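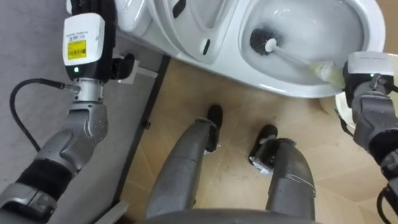 Progress report to Medivex: contact-rich cleaning tasks, Plorkadby site

Prepared by Orsolya Somogyi, checked by Katalin Pálfi

1. Status

Data collection for the toilet brushing task closed in March. We hold 649 teleoperated demonstrations, of which 185 were recorded after the change to the wrist controller. All are time-aligned and stored on the Lodham server. Training uses the later set only – mixing the two gave uneven contact forces at the bowl wall.

2. Method

The policy takes the head view, joint positions and gripper state, and outputs targets for both arms at 20 Hz. The right gripper holds the brush by the grip at the end of the handle, with the head in the bowl. The legs hold a fixed stance in front of the toilet during brushing. The left arm is included in the action space, although the brushing segment needs little from it.

Grip position along the handle is the main source of variation. A small shift at the grip moves the bristle head far enough to lose contact under the rim. We now estimate this offset at the start of each episode and pass it to the policy as an extra input.
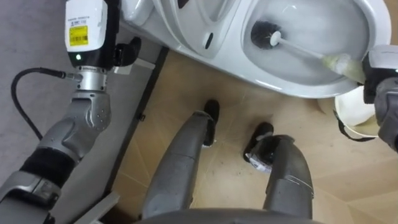 3. Results

With the offset input, 94 percent of evaluation episodes kept bristle contact for the full stroke sequence. Remaining failures were mostly early release during the return to the holder. The Upadhyay baseline was run on the same episodes – its scores are still being checked and are left out of this report.

4. Next period

Retrain the return segment separately. Add a second toilet model and a shorter brush. Budget is on plan, and no change to staffing is requested.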